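Weight cut and rehydration for a same-day weigh-in at 135

Posted in Amateur MMA / Rules and Weight Classes
2021-05-01

Struan Gunn

I have my second amateur bout in August at the Malance regional card. The contract is for 135 pounds with no allowance. My first bout had the weigh-in the evening before. This one has it the same morning, and fights start in the early afternoon.

I walk around at 147, so I have 12 pounds to lose. Last time I dropped most of it with a water load and a hot bath on the final day, then ate and drank all evening. My coach at Tovilow says the same method will work with smaller numbers. A training partner says I should move up a class. The matchmaker needs an answer before the bout sheet is printed.

Two things I would like to know. How much of the 12 pounds can reasonably be water if I have only a few hours to put it back? And does the scale at the venue count as official if it disagrees with the one at my gym? I train four evenings a week in the gym and do footwork and shadowboxing at home on the other days.

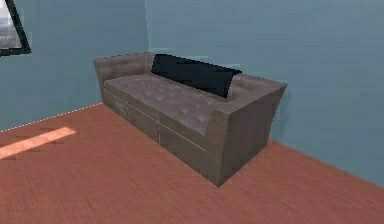

Gray sofa, three seat cushions

Current diet is plain: rice, eggs, chicken, oats, and whatever fruit is cheap. I have not changed salt intake yet. No medical conditions, and my pre-fight blood work from the first bout was normal.

Hortensia Cárdenas

I have cornered amateurs for 15 years and worked the scale table for several of them. Taking your points in order.

Water. For a same-day weigh-in, plan on very little. The fluid you lose in a bath does not return to normal in a few hours just because you drink it back. Body weight recovers faster than everything else does, so the scale is a poor guide to how ready you are. I would not let an amateur lose more than two or three pounds of water on the last day under that schedule, and I would prefer none. No sauna, no plastic suit, no diuretics. The commission doctor can pull you for signs of dehydration, and that ends your day regardless of the number.

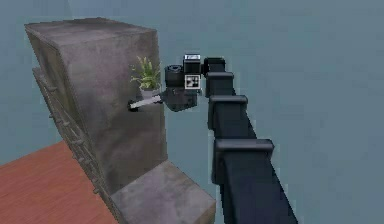

That leaves nine or ten pounds to come from diet. You have from now until August, so a deficit of 400 calories a day is enough if you hold it. Weigh yourself every morning after the bathroom and before breakfast, and look at the weekly average only. If the average is above 139 two weeks out, tell the matchmaker and ask for a catchweight. Most of them will take that call. Very few will take it the night before.

In the last three days, cut back on high-fiber foods. This lowers the weight of what is in the gut and usually accounts for a pound or more. Keep drinking at a normal rate until the evening before. Do not water load if you have only tried it once – the risk of getting the sodium wrong is real.

The scale. The venue scale is the only official one. Your gym scale has no standing at all. Ask when the check scale will be available and step on it as early as they let you.

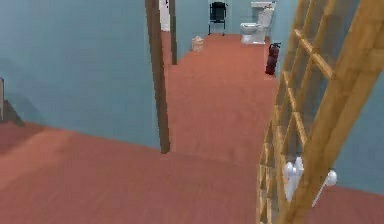 After the weigh-in, take an oral rehydration drink in small amounts, starting at once. Follow it with something starchy and low in fat. Stop eating solid food well before warm-up. Test the same meal before a hard sparring session first.

One more item: read your contract for the words "no allowance." Some sheets say that and still apply the one-pound allowance for non-title bouts. Get the answer in writing.

Imre Bodnár

just fight at 145. I cut to 135 for the Apaza show with morning weigh-ins and had no legs by round two. almost passed out in the locker room after. the guys at 145 are not that much bigger at amateur level 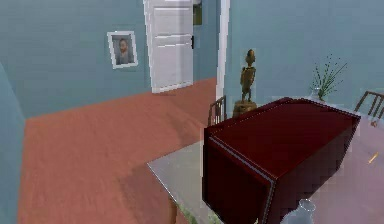 White door standing open, small framed portrait on the wall

also bring your own drinks, the vending machine at Malance was broken when I was there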